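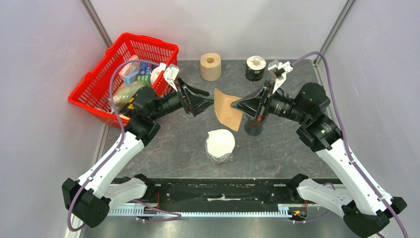
*Two arms and a basket.*

December 13, 2018

So I finally went to a live boxing show. Not on TV, not on the Avus app with the picture freezing every time somebody throws a decent right hand, but in a room, on a folding chair, close enough to hear the shoes squeak. I've been watching fights since I was a kid and I'm slightly embarrassed that it took me this long.

The show was at Clellow Hall, the old place by the bus depot where they also do the record fairs. It holds 500 for boxing and it looked full to me by the second bout. I'd bought a ticket back in August, when it was cheap and the date felt a hundred years away, and then I forgot all about it until the reminder popped up on my phone on Monday. Row H, seat 16. Best money I've spent all year!

I got there way too early (of course I did) and went across the road to Nguyen Bakery for something to eat. I had the pork roll and an iced coffee, in December, like a lunatic. If you're going to a show at the hall, eat first. The food inside is hot dogs and more hot dogs, and the line for them goes right past the bathrooms.

The thing I wasn't ready for was the noise of the punches. On TV you get the commentary and the crowd mix and it all sort of blends together. Live, a good body shot sounds like someone dropping a phone book on a kitchen floor. There was one in the opening bout, a left hook under the elbow, and the woman next to me said "oh no" out loud in a very small voice. The kid who took it nodded at the other guy and kept going. I'd have been on the bus home.

The early fights were all four-rounders, and I think I liked those best. Everybody's in a hurry. There's no feeling out, no jab and look and jab and look. You get a guy with his entire family in the crowd, plus everyone he's ever worked with, and he comes out swinging because he knows he's only got twelve minutes to show them something. One of the lightweights had a whole block of people in matching green shirts and they sang for him from the ring walk to the decision. He lost. They sang anyway, and then they all left before the main event, which meant I could move down a few rows.

Now, the heavyweights. I have a soft spot for heavyweights, always have, and I know they aren't the best boxers on any card. The one in the blue corner had weighed in at 185 when he was a cruiserweight, according to the program, and he had clearly enjoyed his meals in between. He was lovely to watch for two rounds – light on his feet, hands low, making the other man miss by an inch – and then he ran out of gas so completely that he spent the third leaning on people. The referee mostly. It went to points and I had him losing by one. The judge had him winning by one. The man behind me had a lot to say about that.

The main event was a regional title fight over ten rounds and I won't go through the whole thing. The champion kept his belt. It was close early, and then he figured out that stepping to his left took the other guy's jab away, and after that it was all one way. What I'd never noticed from my couch is how much the corners are yelling. The entire fight! You can follow the plan just by listening. "Left, left, go left, LEFT." And then he goes left and lands, and they all look thrilled with themselves.

A few notes for anyone thinking of going to one:

- Bring a sweater. The hall is freezing until the place fills up and then it's boiling.
- Buy the program. It's the only way you'll know who anyone is in the early fights, and the announcer's mic kept cutting out.
- Balcony seats look cheap but the lighting rig hangs right in front of them.
- The 108 bus stops outside, but the last one goes before the main event does. I walked.

I also came home wanting to hit something, so I dug my old Torno gloves out of the closet. They smell like a wet dog that's been in a car. I bought them for a fitness class I went to for one winter and I was terrible at it, mostly because I closed my eyes whenever anyone moved. The inner lining on the left one has split, too. I'm airing them out on the back step and I'll see if they're worth saving or if I need a new pair.

Next show at the hall is in the spring and I've already got the page open. I'm going for an aisle seat this time, on the side away from the hot dogs.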